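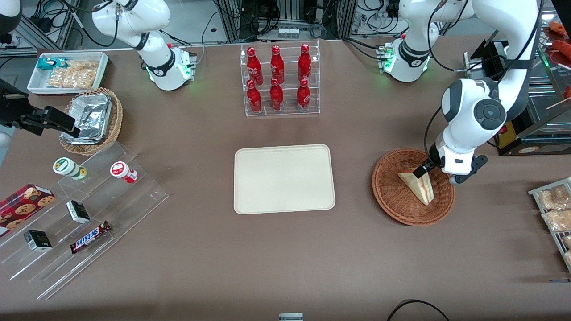

Snack counter, main table, as found at start of walk-round.

Snack counter check, Havis building, ground floor
March
By Torunn Tveit

Done Sunday, before opening. Copy to Margit Forsberg and Savita Nishad. Old form still has Eklund at the top, ignore that, same questions. Marks are OK / FIX / ASK. Comments under each where I had any.

1. TABLE AND SURFACE

Table stable, no rocking: OK
Leaned on all four corners. Fine.

Top clean, no sticky patches: OK
Wiped it again anyway near the drinks.

Edges free of splinters or chips: FIX
Small rough spot underneath on the staff side. Tape for now, Valter to sand it.

Space left open for customers to put things down: OK
Front part of the table is the put-down space. Keep it that way, don't let the stock creep forward like last month.

2. DRINKS RACK

Rack level and steady: OK
Clear two-tier rack, top center. Pushed on it, slid a little, did not tip. Rubber feet would help. ASK Savita if there are any left in the drawer.

Bottles standing straight, caps on: OK
Six Cokes, two rows, back row up higher. All red caps on. Labels turned out more or less.

Dates checked: OK
Checked all. Nearest one goes first, so front row.

Rack free of cracks: OK
Ran a finger along the edges. One scratch, old.

Small white box behind the rack: ASK
Whose is it? If nobody needs it there it goes in the cupbord. Stuff behind the rack gets forgotten and then it gets knocked.

3. SANDWICHES

In a clean basket: FIX
Round brown wicker one, right side. Basket itself is clean but wicker is a pain, crumbs get down in the weave. Wants a paper liner, changed daily. Liners on order, Enum item 1769.

Wrapped and labeled: FIX
Triangle sandwich, could not find a label with filling or allergens. Must have both before it's sold. I pulled it. Please don't put one back out without a label even if you know what's in it.

Temperature: ASK
A basket on a table is not a fridge. Out for 2 hours max and then binned, that was agreed. Need a start time written down someplace. Seraina said she'd do a card. No card yet.

4. PACKET SNACKS

Bags sealed, not split: OK
White tray, crackers in the clear bags. Squeezed each one. Blue and white packet also fine.

Labels on clear bags: FIX
If we are bagging these ourselves they need a sticker. Ingredients, date bagged, wheat in bold. Same sticker as we use on the Flunimel cookies will do.

Tray not overfilled: OK

Tray clear of equipment: ASK
There's the white and black unit in the corner just past it. Could the tray move down a hand's width? Easier to wipe too.

5. FOIL CONTAINERS

Foil not torn or sharp: FIX
The one in the wicker basket is badly crumpled. Foil edges cut fingers, we had that in the accident book already (page 329). Replace it.

Contents marked: FIX
Couldn't tell from the outside. Marker pen on the lid or a sticker, either one.

6. TRAYS AND STANDS

Beige tray, center: OK
Empty, clean, rounded corners, raised rim all good. Either fill it or use it for returns. Margit wants it for returns, I think that's right, write RETURNS on it then.

Clear stepped stand, left side: OK / ASK
Big one. No loose tiers. Corners are hard plastic at kid height, so corner guards if there's budget. The 800 we had is mostly spent, ask Valter.

Stand wiped down: FIX
Fingerprints. Soft cloth only, NOT the green scourer, it clouds the plastic.

7. AROUND THE TABLE

Floor dry, no cables across the walkway: OK
Was dry at 8. Mat curls at one corner, flattened it.

Trash can within reach, lid works: OK
Pedal squeaks.

Hand gel full: FIX
Third full. Topped up after.

Allergen sheet on show: FIX
Missing again. Printed a new one, put it in a sleeve, taped it to the front. If you take it off to clean please put it back.

Fire exit clear: OK

8. TO DO

Torunn: liners, replace foil container, allergen sheet (done)
Seraina: time card for the sandwiches, before anything goes out
Savita: rubber feet, find out about the white box
Valter: sand the table edge, corner guards
Margit: sign below, decide on the returns tray

Can open: yes, drinks and sealed packets only. No sandwiches till labels are sorted. Bagged crackers ok once stickered, takes five minutes so just do it.

Recheck next week, same time. Will bring the thermometer, forgot it today.

Checked: T. Tveit
Seen: M. Forsberg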